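Why Does a Cutting Board Have a Ditch Around It?

I love kitchens. I love the drawers full of weird tools, and I really love cutting boards, which I know sounds like a funny thing to love! But stick with me, because a cutting board is a lot smarter than it looks.

Lots of boards are made of bamboo. Bamboo looks like wood and feels like wood, but it's a kind of grass - a giant, super tough grass. To make a board, people cut the stalks into strips and glue the strips together under a big press. Ours came from a little shop called Zinia and I've used it for 7 years (it has the scratches to prove it).

Now run your finger around the edge of a board like ours. Feel that little ditch? It's called a juice groove. When you slice a tomato or a juicy orange, the juice runs out, and the groove catches it before it can drip all over the counter.

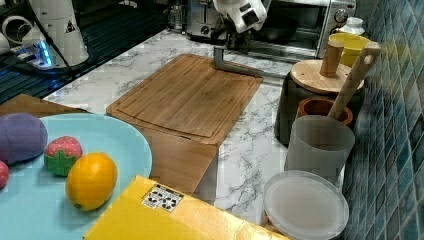 Why not just cut food right on the counter?
Knives leave scratches on lots of counters, and a hard stone counter makes the knife go dull fast. Bamboo is softer than stone, so the blade stays sharp longer.

You can practice with play food before you ever touch a real knife. Toy strawberries are great for this, and so is a real lemon, because you can roll it around and figure out how to hold it still. Curl your fingers under like a cat's paw! When you're ready for real cutting, get a grown-up to stand with you.

A board needs a good spot, too. I like mine with plenty of counter nearby for bowls and a pot to stand the wooden spoons in. Push the board all the way back so it sits flat and nothing hangs over the edge before you start chopping. A damp dish towel underneath keeps it from sliding. 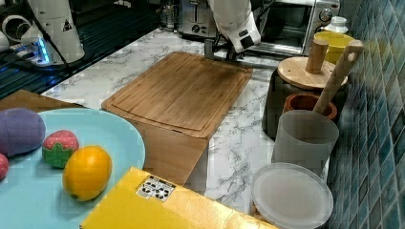
One reader from Vevetholm wrote in to say that her family washes their bamboo board by hand and stands it on its side to dry, because the one before it went through the dishwasher and split right down the middle. Good tip! Bamboo soaks up water and swells, then shrinks again as it dries, and too much of that makes cracks. So wash it, wipe it, and let the air get to both sides.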